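The Hand That Did Not Stop

A loose connector, a held command and a gap in the stop circuit at the Cernley bench

The emergency stop on the Cernley bench worked as designed. The button was pressed, the arm lost drive power, the joint brakes closed, and the arm came to rest inside the distance given on its data sheet. The hand at the end of it kept closing for another 4 seconds.

No one was hurt. The object in the hand was the cord-wrapped handle of a small broom, and the operator who had reached for it had let go before the fingers tightened. The handle was crushed at the neck and the broom was thrown out. In the Mulcahy lab's fault log the entry takes up two lines and is classed as minor. It was raised a class a week later, after the same thing was made to happen on purpose.

Mulcahy runs tabletop cleanup trials at its Cernley site. An arm built by Gudilik carries a multi-finger hand called the Rukon, and the two are used to sweep, pick up and put away light objects. The work is slow and the forces are low. The arm is limited in speed and force so that a person can stand next to the table and reset objects between runs. The layout depends on that limit. There is no fence, and the risk assessment does not ask for one.

The hand was added after the arm was installed. Most of what followed can be traced to that order of work.

What the log showed

The fault began as a dropout. The Rukon reports finger position and motor current to the arm controller over a data line, and for several days in March the line had been losing packets during wrist moves. The controller tolerated short gaps. It was set to do so on the advice of the integration manual, which warns that a strict timeout will cause nuisance stops on long cable runs.

The dropouts had a pattern that took some time to find. They did not line up with speed, payload or run time. They lined up with wrist rotation past 45 degrees in one direction, with the elbow raised. In that posture the cable between the forearm and the hand went tight, and the load was taken by the connector at the wrist. The connector shell had backed off its thread. One contact opened under tension and closed again when the wrist came back.

A contact that opens and closes in this way is hard to catch with a meter. With the arm parked, the line tested good every time. The technicians had swapped the cable once already, and the new cable had been clamped in the same place as the old one, with the same short length of slack. It failed in the same posture within a day.

On its own the dropout was a nuisance. It cost some lost runs and some bad data. What made it a safety matter was the behavior of the hand when it stopped hearing from the controller.

Hold last command

The Rukon can be set to do one of three things on loss of communication: open, freeze in position, or hold the last command. The factory setting is the last one. For a gripper carrying a part over a floor, this is a reasonable choice. Dropping a load can be worse than keeping hold of it.

A held command is different from a held position, and the two had been treated as one in the bench documents. If the last command was a position, the fingers stay where they are. If the last command was a closing force, the fingers keep working toward that force. When the object shifts or gives, they follow it. The sweeping task used force commands for the broom grip, so that the handle would not turn when the bristles met the table.

On the run in question the operator had paused the arm to straighten the broom. A pause does not remove power. The operator took hold of the handle, the wrist had stopped in the bad posture, and the line was down. The handle turned slightly, the hand read this as lost grip, and the fingers drove in. The operator let go and pressed the stop.

Where the power came from

The stop button cut power to the arm. It did not cut power to the hand.

Gudilik arms offer a tool supply at the wrist that drops out with the safety circuit. The Rukon draws more current than this supply can give when all the fingers close together. The installer had fitted a separate supply under the table and run its cable up the outside of the arm, which the hand's manual allows. The same manual says that an external supply must be switched by the stop circuit of the machine. The sentence is in a section on electrical noise, and it is easy to miss if noise is not the problem at hand.

The supply under the table was plugged straight into the wall. The hand went on closing until its own current limit timed out, and that is where the 4 seconds came from. The interval is an internal setting meant to protect the finger motors from heat. It was never meant to protect anyone's fingers.

The commissioning record shows that the emergency stop was tested on the day the arm was accepted, and again after the hand was fitted. Both tests are marked as passed. In both the tester pressed the button while the arm was moving and confirmed that the arm stopped. The hand was open and still each time. The test sheet had been written for an arm with no tool and had no line for one.

Making it happen again

The first attempt to reproduce the fault failed. The connector had been tightened during the cleanup, and the line stayed up through every posture. The lab then loosened the shell by hand, put a foam cylinder in the grip in place of a broom, and ran the wrist to the bad angle. The foam was pressed down past the point at which the arm's own force limit would have tripped. The stop was pressed, and the fingers kept going.

The test was repeated 11 times, with the connector loose and tight, under force and position commands, and with the arm paused, stopped and running. The results were consistent. With the line up, a pause froze the fingers. With the line down and a position command held, nothing moved. With the line down and a force command held, the hand closed in every arm state, including after an emergency stop.

It was this last result that changed the class of the entry. A fault which needs two failures at once is usually rated low. In this case one of the two failures, the unswitched supply, had been present since the hand was installed. It was a standing condition, and only the connector was left to fail.

The force itself was not large. Measured at the fingertip, it would bruise a hand and might break a small bone if it landed badly. The risk assessment had given the contact force of the arm in some detail. For the tool it said "low," with no figure and no source.

Repairs

The changes were plain ones. The hand supply now runs through a safety relay driven by the same circuit as the arm brakes, so that one button removes both. The response to lost communication was changed from hold to freeze. Opening was considered and rejected for the sweeping task, since a released broom can fall on whoever is resetting the table. For tasks with hard or heavy objects the choice will be made again, and it has to be written down each time.

The wrist connector was replaced with a locking type. The cable was given a longer service loop and a second clamp on the forearm, so that tension is taken before it reaches the contacts. The timeout for lost packets was shortened. This has brought back the nuisance stops that the integration manual warned of, though fewer than expected. Most of the earlier dropouts had been the connector.

The stop test now has a section for the tool. It calls for the hand to be closing on a foam block when the button is pressed, with the data line connected and then with it pulled. The revised sheet came into use on 1st August.

One item is still open. Freezing the fingers leaves a person's hand trapped if it is already inside the grip, and with the supply cut there is no powered way to open it. The Rukon can be backdriven at the finger joints, but it takes both hands and some knowledge of which joint to start with. The lab has asked for a manual release. Until there is one, the working rule is that no one takes hold of a gripped object unless a second person is at the bench.
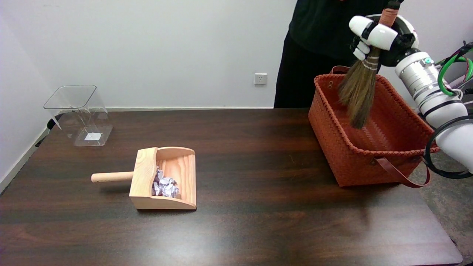

Cable routing remains the part of the job most likely to drift, as it is redone whenever a tool comes off. On a bench arm set up for sweeping, the green and black cables are coiled around the upper section and a black loop hangs around the lower part, close to the woven basket that the broom's bristles are angled down into. Anything that hangs near a rim or a strap handle can catch on it, and a pull there may travel to the wrist. The weekly check at Cernley therefore moves the arm through its full working range with the tool in the grip, while one person watches the cable and another watches the packet count. If the count drops, the connector is opened and looked at before the next run.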